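Teaching by Hand at Duvport

At the Ragab workshop, a robot's lessons start with somebody doing the job slowly.
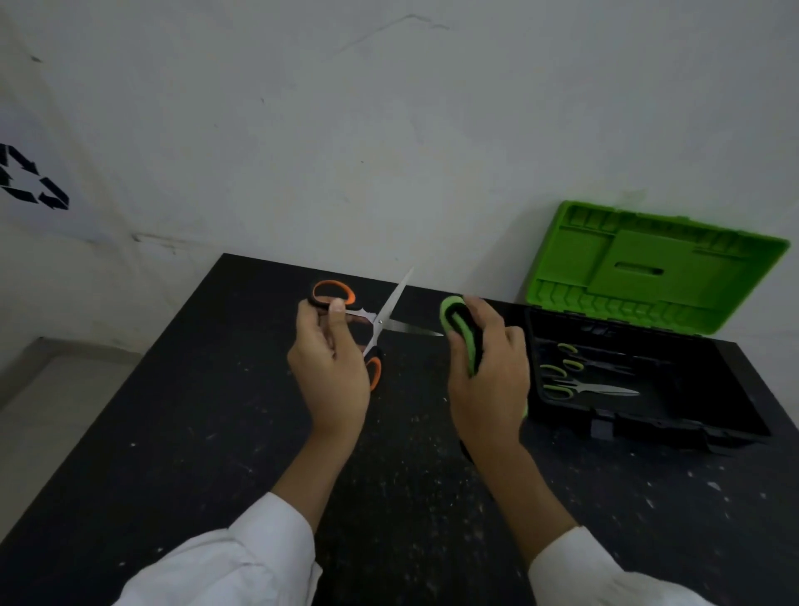
Dalia Naciri doubts the slow part. A person who slows down stops working the way they normally work, she says, and whatever learns from them will pick up the hesitation along with the grip. She would let people sort scissors at their own speed and throw out the bad runs afterward.

The workshop has gone back and forth on this since June. The current rule is a compromise. The first 2 runs of any new task are done slowly so the team can agree on the steps, and neither of them is kept for training. After that the demonstrator works at an ordinary pace and tries not to think about it too much.

Scissors are a harder subject than they look. Closed, a pair is a stiff object with two loops at one end, and most grips will hold it. Open, it changes shape in the hand, and the blades can swing to a new angle while it is being carried. A person corrects for that with a thumb near the pivot and hardly notices. The robot has to be shown the correction many times, with the scissors starting from different positions, before it does anything useful with it.

The tools go in and out of a black toolbox with a bright green lid. A run at Ragab covers one pair of scissors, picked up and put away, or taken out and handed over. A full session is 30 runs. The staff used to do longer ones and found that the last part of each session was sloppy, with blades turned the wrong way and tools dropped into place from too high.

Remote control came first here. The operator held a pair of handles and the arms across the room copied the motion. It gave clean data, already in the robot's own joints, and it was tiring. New operators needed 14 hours of practice before their runs were worth keeping, and even the good ones fumbled when both arms had to hold something at once. They could not feel how hard they were squeezing.

Working with bare hands fixed the fatigue and brought in a different problem. A hand can do things a gripper cannot, such as rolling a handle between two fingers, and those runs have to be found and marked. The software the group uses for this, Dastance, flags some of them. The rest are caught by people watching recordings in the afternoon.

Steden, the smaller of the two sites, still uses remote control for the final part of each task, where the tool is set down in the box. Duvport does the whole thing by hand. The two groups compare results every 16 days, and so far they have agreed to keep both methods going until the scissors work is finished. Pliers are next on the list.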